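Estel Task Chair by Vamonix, Black

I've been selling office chairs out of the Gallegos shop for 23 years and I still get excited about the parts most folks never look at (my kids think this is very sad).
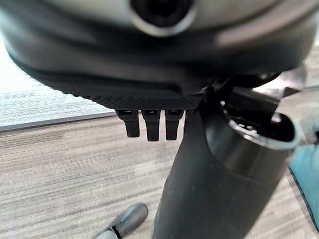

So let's talk about what's under the seat! The Estel comes with a molded black shell and three adjustment levers hanging side by side, and once you've learned them by feel you won't have to bend down again. One is seat height. Another lets the back recline. The last one slides the seat forward and back, and if you've got long legs like me you'll use it the first day.

Sit all the way back before you set anything. I see people perched on the edge cranking the height up and down and wondering why it feels wrong. Get your feet flat, then do the height, then the seat slide, then lean back and play with the recline for a while.

The column is a gas lift and it's rated for 255 pounds. If you need more than that, ask me about the Irkonmont, it's a bigger chair all around and I keep a couple on the floor.

What you get: chair in black, 5 casters for carpet (hard floor casters are extra, tell me when you order), 2 armrests in the box and the hex key to put them on. Assembly took me one cup of coffee. Push the base onto the column firmly and sit down hard once, that seats it.

Floor models go on sale in August and they go fast! Call the shop and ask for me, Nayeli Galindo, or come by any afternoon and try one out.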